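Packing a mixed box for gripper practice

If you collect handheld gripper examples at home, the box matters as much as the operator. Katia Bellini and I put together 36 of these for the Fondo set in April, and this is what we settled on.

Use a shallow box so the fingers can get in from any side. Put a plain cloth on the table and pull it flat before each take.

Mix stiff and soft. A clear bucket on its side, a couple of plates and some plastic molds give firm edges. Crinkly bags and thin packets are harder, and the model needs plenty of them – don't leave them out to get a cleaner run.

Let things overlap. Shuffle the contents every 2 takes and turn the box a little as well.

Open the fingers wide before you come over the edge. With a pair of grippers, agree who moves first. Drop any take where both go for the same bag. 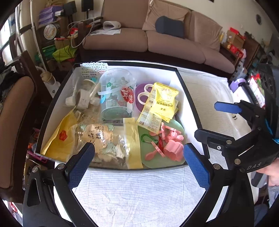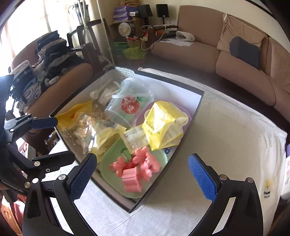 Mixed box on the covered table, two grippers at work.

41 shares
2 comments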